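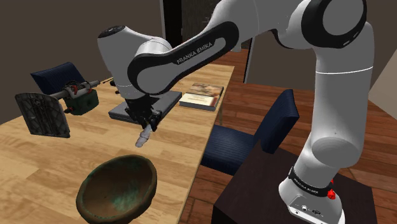 Arm over the table with the bowl, the book and the rest of the clutter, from the Lolletti simulator.

Minutes -- Sterkton tools group, April meeting
5 min read

Present: Kamran Hassanpour (chair), Luana Guimarães, Arlindo Figueiredo, Rogério Tavares, and me, Jabari Biwott, taking notes again. We got going at 4:10 pm once Rogério found the right room.

1. Last month's notes
Accepted. Arlindo wanted it written down that he did send the Cuypers quote on time and it was sitting in my junk folder. It was. Sorry, Arlindo!

2. Lolletti trial -- where we're at
Most of the hour went on this one. For anybody who missed March, Lolletti is the simulation package we've had on a free trial, and we need to tell the sales people yes or no before the trial licence runs out. Luana has been driving it and I've been looking over her shoulder and asking annoying questions.

She put the table set-up on the big screen first. It's the Franka arm on its pedestal beside a wooden table, reaching down to a small grey lumpy thing, with plenty of other stuff lying about -- a big oval bowl, a thick book, a flat grey slab like a laptop, and a pile of mechanical bits at the far end. Kamran liked that the table was messy. The demos we sat through from Cuypers all had one cube on a white bench, and our own benches have never looked like that in my lifetime.

Luana's run-down, as best I could type it:

The room library is good. She swapped tables and floors without touching the arm settings, and the colours looked believable to her, wood grain especially. There are 200 objects in the basic pack and you can bring in your own, although hers came in at the wrong scale the first time and she had a bowl the size of a bathtub.

Setting up a new task took her 25 minutes once she'd got the hang of it. The first one ate a whole afternoon, mainly because the manual has the steps for the old menu.

She isn't sold on the grasping. Boxy things are fine. Lumpy or ridged objects are where she wants more testing, and she asked us to please not judge it from one nice-looking render. Fair enough.

Rogério asked whether any of this carries over to the real arm downstairs. Long chat here. Luana said she honestly can't promise it and would like to run the same 12 tasks on both, side by side, before we spend a cent. Rogério said that was the answer he was hoping for, because the last package we bought looked gorgeous and then sat there.

I asked if the thing would run on my old desktop. It will not.

3. Cost and licence
Arlindo has gone through the offer. It's priced per seat, with a minimum of 3 seats, and support is extra after the first year. He reckons we'd be fine with the minimum if people book time and log out when they're done (he looked at Kamran for this part). He also pointed out that the object packs are sold separately, and he'd like a written answer on whether we keep the ones we've bought if we drop the licence later on. The sales rep told him "should be fine" over the phone, and he doesn't want to rely on that.

Cuypers is still on the table as the other choice. Cheaper, fewer objects, much nicer manual. Kamran has used it at a previous job and found it solid but a bit dull. Luana would be happy enough with either, but leans Lolletti for the room library.

We talked a bit about Jakutis as well, who offer to build the rooms for you as a paid service. Everybody liked the idea until Arlindo read out the turnaround times. Parked for now.

4. What we agreed
- No purchase this month. Kamran to ask Lolletti for a longer trial.
- Luana to run the 12 tasks, with extra attention to the lumpy objects. Rogério to run the matching ones downstairs.
- Arlindo to get the object pack answer in writing.
- Jabari (me) to send Lolletti a list of the spots where the manual is out of date. I've started it and it's getting long.

5. Other business
The projector cable is on its last legs. Rogério has a spare at home and will bring it in.

Kamran asked if we could start at 4 sharp next time. We all said yes -- we'll see how that goes.

Wrapped up at 5:20 pm. Next meeting same room, and I'll send the invite with the room number in the title this time, Rogério.

Related
Tools group minutes, March
Cuypers demo: notes and leftover questions
How to book a simulator seat
Jakutis room-building service, first look

Contact the tools group | © Sterkton | Back to top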